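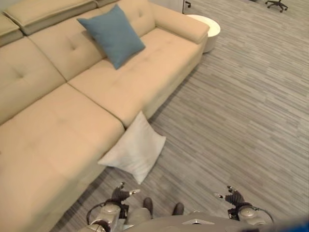
Sofa and cushions, head view

Trarotden teleoperation group, notes from the December meeting
Present: Ye-rin Joo (chair), Eduardo Dalisay (notes), the Plinen operators, two guests from Hawthorne

1. Cushion task
Great progress to report! The group now has 68 demonstrations on file for putting cushions back on the sofa, all done by remote control, and 11 of those were recorded by people who had never worn the gloves before this month. Ye-rin went through the head views with us and everyone was pleased with how much calmer the arm movements have become (the early ones were all elbows). Agreed that a cushion on the floor and a cushion already on the sofa are to be logged as separate starting positions.

2. Wrist views
A long and very enjoyable discussion. The close view of the fingertips is soft at this range, but the operators like having it beside the head view when they are lining up a grasp.

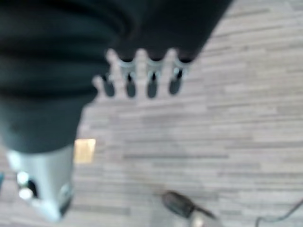
Eduardo wondered whether new operators should start with the head view alone and get the wrist views in their second session, as he kept glancing between windows and forgot to close his hand. Ye-rin liked the idea. To be tried with the next 2 starters.

3. Cloth work
This was the part people had been waiting for. Cloth is harder to show by remote control than cushions, and the operators have plenty of ideas: slower approaches, a pause before each grasp, and keeping the failed tries in a folder of their own.

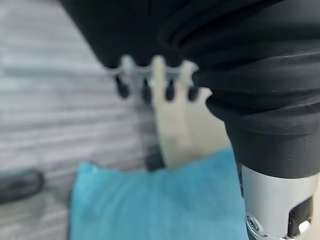

The failed tries are worth keeping, Ye-rin said, provided the operator marks the moment things went wrong while it is still fresh. Agreed. Eduardo to add a marker key to the Trovside software.

4. Actions
Ye-rin: new starting positions sheet
Eduardo: marker key, glove sizes list
Plinen operators: short guide to slow approaches

Meeting closed at 4.15 pm. Next one in January, same room.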